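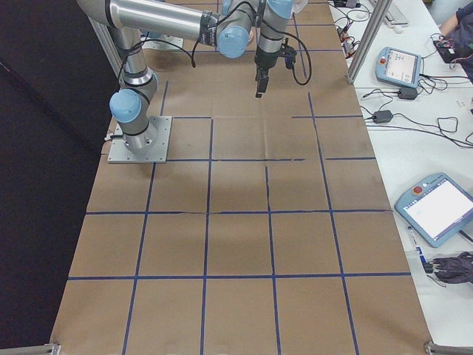

구나우 축구학교 소개

구나우 축구학교(Gunau)는 초등학생과 중학생을 가르치는 축구 교육 기관입니다. 취미로 공을 차는 학생과 학교 대표팀이나 클럽 입단을 준비하는 학생이 함께 다닙니다. 평일 오후에는 반별 훈련을 하고 주말에는 경기를 합니다. 성인반은 운영하지 않습니다.

학교 이름은 처음 훈련장을 빌렸던 동네 이름에서 왔습니다. 지금은 그 동네에 훈련장이 없지만 이름은 그대로 쓰고 있습니다. 가끔 구나우가 사람 이름이냐는 문의가 있는데, 지명입니다.

걸어온 길

학교를 세운 사람은 줄러 쇼모지(Gyula Somogyi) 교장입니다. 선수 시절에는 하부 리그에서 왼쪽 수비수로 뛰었고, 무릎 부상으로 은퇴한 뒤 유소년 지도자 과정을 밟았습니다. 첫해에는 교장 혼자 모든 수업을 맡았고 등록 학생은 19명이었습니다. 나이 차이가 꽤 났지만 반을 나눌 수 없어서 한 팀으로 훈련했고, 골대는 이동식 하나를 빌려 썼습니다. 비가 오면 수업을 쉬었습니다.

이듬해에 저학년반과 고학년반이 생겼고 지도자를 처음으로 채용했습니다. 중학생반은 그보다 늦게 만들어졌습니다. 초등학교를 졸업한 학생들이 계속 다니고 싶다고 해서 시험 삼아 한 학기만 열었던 반인데, 그 학기가 끝난 뒤에도 등록이 이어져 정규반이 되었습니다.

지역 유소년 리그에는 고학년반이 먼저 참가했습니다. 첫 시즌 성적은 최하위였습니다. 당시 기록은 지금도 사무실에 보관하고 있으며, 가장 큰 점수 차로 진 경기의 기록지도 그대로 있습니다. 다음 시즌에는 중위권으로 올라갔고, 그 뒤로는 해마다 차이가 있습니다. 우승한 해도 있고 하위권에 머문 해도 있습니다.

골키퍼반은 학교가 자리를 잡은 뒤에 따로 만들었습니다. 그전에는 필드 선수 훈련을 하다가 마지막에 골문 앞에 서는 정도였고, 골키퍼를 지망하는 학생들의 불만이 많았습니다.

교육 방침

저학년은 공을 많이 만지게 합니다. 줄을 서서 차례를 기다리는 훈련은 가능한 한 줄이고, 작은 경기장을 여러 개 만들어 동시에 경기를 진행합니다. 포지션은 정하지 않습니다. 한 학기 동안 모든 학생이 수비와 공격을 다 해 보고, 원하는 학생은 골키퍼도 해 봅니다.

고학년부터는 위치 선정과 패스 방향을 가르칩니다. 공을 받기 전에 주변을 살피는 습관을 이 시기에 들이도록 하고 있습니다. 상대가 강하게 압박할 때 무조건 멀리 걷어내는 학생이 많은데, 훈련에서는 뒤에서부터 짧게 연결해 나오는 상황을 반복합니다. 이 과정에서 실수로 실점하는 경우가 있습니다. 연습 경기와 리그 경기 모두 지도자가 이런 실점을 이유로 선수를 바로 교체하지 않습니다.

중학생반은 전술 훈련과 체력 훈련을 함께 합니다. 경기 영상을 보는 시간도 있습니다. 영상은 우리 팀 경기를 주로 쓰고, 한 번에 한 가지 주제만 다룹니다. 예를 들어 어느 주에는 코너킥 수비만 보고, 다음 주에는 공을 빼앗긴 직후의 움직임만 봅니다.

체벌과 폭언은 금지되어 있습니다. 지도자가 이를 어기면 계약을 해지합니다. 경기에 졌다고 벌로 달리기를 시키는 일도 없습니다. 학생이 상대 선수나 심판에게 욕설을 하면 그날 경기에서 빠지고, 반복될 경우 보호자와 면담을 합니다.

반 구성

저학년반은 초등학교 저학년이 대상입니다. 축구를 처음 하는 학생도 바로 들어올 수 있으며 별도의 평가는 없습니다.

고학년반은 일반반과 리그반으로 나뉩니다. 일반반은 누구나 등록할 수 있고, 리그반은 지도자 평가를 거쳐 구성합니다. 평가는 학기가 시작되기 전에 하며 기술, 경기 중 판단, 출석을 봅니다. 키와 체격은 평가 항목에 없습니다. 일반반 학생도 학기마다 리그반 평가를 다시 받을 수 있습니다.

중학생반은 인원이 적어 하나로 운영합니다. 학교 축구부에 소속된 학생은 소속팀 일정과 겹치지 않는지 등록 전에 확인해 주십시오. 대회 등록 규정에 따라 두 팀에 동시에 선수로 올릴 수 없는 경우가 있습니다.

골키퍼반은 학년과 상관없이 모집합니다. 주 2회 훈련하며, 그중 한 번은 본인의 반 훈련에 합류해서 슈팅과 크로스 상황을 연습합니다. 장갑은 개인 장비를 사용합니다.

여학생은 모든 반에 등록할 수 있습니다. 저학년반은 남녀가 같이 훈련하고, 고학년부터는 희망에 따라 여학생반을 선택할 수 있습니다. 여학생반은 최근에 인원이 늘어 따로 리그 참가를 준비하고 있습니다.

훈련장

훈련은 키오(Keogh) 운동장과 플루발게이트(Fluvalgate) 실내구장에서 합니다.

키오 운동장은 인조잔디 구장입니다. 정규 규격 한 면을 나누어 여러 반이 함께 사용하고, 리그 홈경기도 여기에서 합니다. 조명이 있어 해가 진 뒤에도 훈련할 수 있습니다. 탈의실은 본부석 뒤편에 있으며 샤워 시설은 없습니다. 관람석에는 지붕이 일부만 있으니 비 오는 날에는 우산이나 비옷을 챙겨 오시는 것이 좋습니다. 운동장 안으로는 음식물을 가지고 들어갈 수 없고 물만 허용됩니다.

플루발게이트 실내구장은 겨울철과 비가 많이 오는 날에 사용합니다. 바닥이 달라서 축구화 대신 풋살화를 신어야 합니다. 징이 있는 신발을 신고 온 학생은 입장할 수 없습니다. 실내구장에는 보호자 대기실이 있지만 좁은 편이라 형제자매를 여럿 데려오시면 앉을 자리가 부족할 수 있습니다.

장소가 바뀌는 날에는 훈련 시작 전에 문자로 알려 드립니다. 문자가 오지 않았다면 원래 장소에서 진행하는 것입니다.

지도자

모든 지도자는 유소년 축구 지도자 자격을 갖추고 있으며, 채용할 때 범죄경력 조회와 응급처치 교육 이수 여부를 확인합니다. 새로 온 지도자는 한 학기 동안 보조 지도자로 일한 뒤 반을 맡습니다.

쇼모지 교장은 현재 중학생반을 직접 지도하고 있습니다. 수업은 한국어로 진행합니다. 교장은 한국어로 전술 설명을 하는 데 어려움이 없고, 상담도 통역 없이 가능합니다. 다만 문서로 된 안내문은 교무 담당 직원이 작성합니다.

골키퍼반은 골키퍼 출신 지도자가 전담합니다. 저학년반에는 담당 지도자 외에 보조 지도자가 반드시 함께 들어갑니다.

지도자 회의는 매주 열립니다. 학생별 출석, 부상 여부, 다음 경기 명단을 이 자리에서 정합니다. 경기 명단에 관한 결정은 담당 지도자에게 있고, 교장도 명단을 바꾸지 않습니다.

리그와 대회

고학년 리그반과 중학생반은 지역 유소년 리그에 참가합니다. 시즌은 봄에 시작해 가을에 끝나고, 7월에는 짧은 휴식기가 있습니다. 휴식기에는 정규 훈련을 줄이고 플로스투트게이트컵(Plostutgate)에 나갑니다.

플로스투트게이트컵은 인근 축구학교와 클럽이 모이는 여름 대회입니다. 지난 대회에서 중학생반은 조별 리그를 통과했으나 다음 경기에서 졌습니다. 전반에 먼저 실점한 뒤 수비수 한 명이 퇴장당했고, 후반 내내 수적으로 밀렸습니다. 고학년 리그반은 조별 리그에서 탈락했습니다. 두 팀 모두 공을 잡았을 때 너무 서두른다는 평가가 있어서 이번 학기 훈련 계획에 이 부분을 반영했습니다.

리그 경기에서는 명단에 든 선수 전원이 출전 시간을 받습니다. 시간이 모두 같지는 않습니다. 출석이 부족한 학생은 명단에서 빠질 수 있으며, 이 경우 담당 지도자가 경기 전에 학생에게 직접 알립니다.

일반반과 저학년반은 학교 안에서 자체 경기를 합니다. 순위표는 만들지 않고 득점 기록도 남기지 않습니다. 학기 마지막 주에는 보호자가 참관할 수 있는 경기일이 있습니다.

안전과 부상 관리

훈련장마다 구급상자와 자동심장충격기가 준비되어 있습니다. 머리를 부딪힌 학생은 본인이 괜찮다고 해도 그날은 다시 뛰지 못합니다. 이후 훈련에 복귀하려면 의사의 소견서가 필요합니다.

정강이 보호대는 모든 훈련과 경기에서 착용합니다. 귀걸이, 목걸이, 손목시계는 훈련 전에 빼야 합니다. 안경을 쓰는 학생은 스포츠용 고글을 준비해 주십시오. 천식이나 알레르기가 있는 경우에는 등록 신청서에 꼭 적어 주시고, 흡입기는 가방에 넣어 두지 말고 벤치의 담당 지도자에게 맡기시기 바랍니다.

무더위가 심한 날에는 훈련 시간을 늦추거나 줄입니다. 미세먼지가 나쁜 날에는 실내구장으로 옮기고, 실내구장도 사용할 수 없으면 휴강 후 보강을 잡습니다. 번개가 치면 경기 중이라도 즉시 중단합니다.

모든 학생은 등록과 동시에 단체 상해보험에 가입됩니다. 보험료는 회비에 포함되어 있습니다.

등록과 회비

신규 등록은 학기 초에 받습니다. 학기 중에도 자리가 있으면 등록할 수 있으며, 자리가 없으면 대기자 명단에 올려 드립니다. 지난 학기에는 대기자가 거의 40명이었습니다. 대기 순서는 신청한 순서대로이고 형제자매가 재학 중이어도 우선권은 없습니다.

체험 수업은 한 번 무료로 받을 수 있습니다. 운동복과 운동화 차림이면 되고 축구화를 미리 사실 필요는 없습니다. 체험 수업 후 등록 여부는 며칠 안에 알려 주시면 됩니다.

회비는 반별로 다르며 학기 단위로 냅니다. 분납도 가능합니다. 리그반은 대회 참가비와 원정 교통비가 따로 있고, 금액은 시즌 시작 전에 공지합니다. 부상으로 오래 쉬게 된 경우에는 진단서를 제출하시면 남은 기간의 회비를 다음 학기로 넘겨 드립니다. 개인 사정으로 빠진 수업은 같은 학기 안에 다른 요일 수업으로 보강할 수 있습니다.

경제적인 사정이 어려운 학생을 위한 회비 감면 제도가 있습니다. 신청 내용은 교무 담당자만 확인하며 담당 지도자에게도 알리지 않습니다.

유니폼은 등록할 때 주문합니다. 상의와 하의, 양말이 한 벌이고 홈 색상은 초록색, 원정 색상은 흰색입니다. 등번호는 재학생이 쓰지 않는 번호 중에서 고를 수 있습니다. 작아진 유니폼은 사무실에 가져오시면 필요한 학생에게 전달합니다.

보호자께 드리는 안내

훈련 중에는 관람석에서 지켜봐 주십시오. 터치라인 가까이에서 작전 지시를 하시면 학생들이 지도자의 말을 듣지 못합니다. 경기 중 심판 판정에 대한 항의는 주장과 지도자만 할 수 있습니다.

상담은 훈련이 없는 시간에 예약해서 진행합니다. 경기 직후에는 출전 시간이나 포지션에 관한 상담을 받지 않습니다. 하루가 지난 뒤 연락해 주시면 담당 지도자가 답변드립니다.

학기마다 학생별 평가서를 보내 드립니다. 점수는 없고 나아진 점과 연습이 더 필요한 점을 글로 적습니다. 중학생반은 학생이 직접 쓰는 자기 평가가 함께 들어갑니다.

훈련이 끝난 뒤 저학년 학생은 보호자가 도착할 때까지 지도자와 함께 기다립니다. 다른 사람이 데리러 올 경우에는 미리 연락해 주셔야 합니다. 연락을 받지 못하면 학생이 아는 어른이라고 해도 인계하지 않습니다.

졸업생

졸업생 가운데 일부는 고등학교 축구부와 클럽 유소년팀으로 진학했습니다. 진학 상담은 중학생반에서 희망하는 학생을 대상으로 하며, 특정 팀 입단을 약속하거나 소개비를 받는 일은 없습니다. 이런 제안을 받으신 분은 학교로 알려 주십시오.

선수의 길을 선택하지 않은 졸업생이 훨씬 많습니다. 심판 자격을 따서 우리 학교 자체 경기의 주심을 보는 졸업생도 있고, 보조 지도자로 돌아온 졸업생도 있습니다. 겨울에는 플루발게이트 실내구장에서 재학생과 졸업생이 섞여 경기를 합니다. 참가를 원하는 졸업생은 사무실로 연락하시면 됩니다.

찾아오시는 길과 문의

사무실은 키오 운동장 정문 옆 건물 2층에 있습니다. 엘리베이터가 없으므로 계단 이용이 어려우신 분은 전화를 주시면 직원이 내려가서 안내해 드립니다. 운동장 주차장은 경기 날 일찍 차는 편이라 대중교통을 권합니다. 정문 앞 도로는 버스가 지나다니는 길이니 잠시라도 정차하지 마시고, 학생을 내려 주실 때는 후문 쪽을 이용해 주십시오.

사무실은 평일 오후에 열고 경기가 있는 주말에는 오전에도 엽니다. 훈련 중에는 전화를 받지 못할 때가 있습니다. 학생 이름과 반을 문자로 남겨 주시면 훈련이 끝난 뒤 연락드리겠습니다. 분실물은 학기 말까지 사무실에 보관합니다.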